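The case for hiring before buying

Councils and small firms are being encouraged to purchase two-armed tabletop robots outright. The Wovow hire service, offered from Gosarby since October, deserves attention as a more cautious course. For a fee of 2,000 a month the customer receives a pair of arms, the controlling software and 3 days of instruction. The agreement may be ended at 20 days' notice.

The terms are sound, though the service is open to criticism on one point. Training is confined to light household articles, and the printed guide says little about how a customer should move on to goods of its own. A packing firm will learn a good deal in its first month, but it will have to write its own procedures.

The fee also excludes replacement fingertips. In the opinion of this writer they should be included, as they are the parts most exposed to wear.

Practice begins with a few familiar things set out within reach of both arms, a ball and an open bin among them.

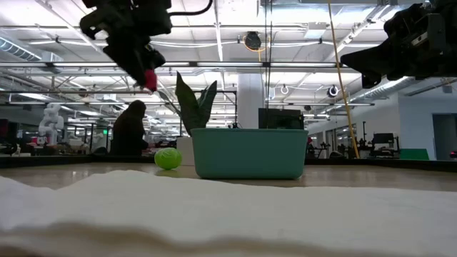 Ulla Myklebust takes a firmer view of the fee, and has written to this page that a customer who keeps the arms for 2 years will have paid far more than the purchase price, with nothing to show for it at the end. The objection is a fair one. It applies chiefly to those who already know what they want the arms to do, and Wovow would be wise to offer them a reduced rate or an option to buy.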